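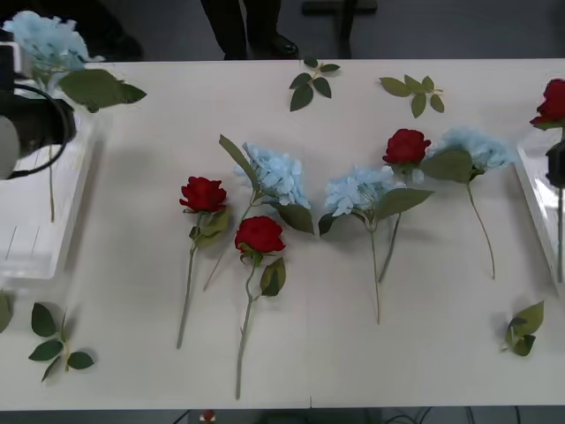

**How to arrange roses and hydrangeas so they don't look flat?**

*Chaminda Wijesinghe, 12 November 2022*

I have four red roses, four pale blue hydrangeas and a few loose leaf sprigs. The hydrangeas have thin stems and big round heads, and in my vase they fall to the side. One rose is much longer than I need. Must I cut all stems the same? I want it ready for a family lunch and I have never done this before.

**Rutherford**

Don't cut them the same. Lay everything on a table first, then take the hydrangeas one by one and put them low, with the heads resting on the rim of the vase. They will hold the roses for you. Let the roses stand a little higher, between the blue heads. 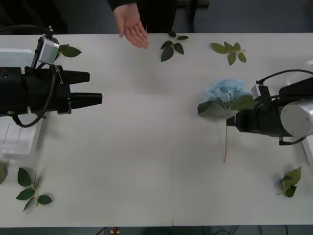 The leaf sprigs go in last, where you still see a gap. Keep the broad leaves of the hydrangea near the flower, but remove any leaf which would sit under the water - it makes the water dirty if your flowers are fresh. If they are artificial, bend the stem gently before you decide to cut.

**Stasier**

Use a smaller vase. Mine has a neck of 13 cm and everything was falling, so I put tape across the top in a grid.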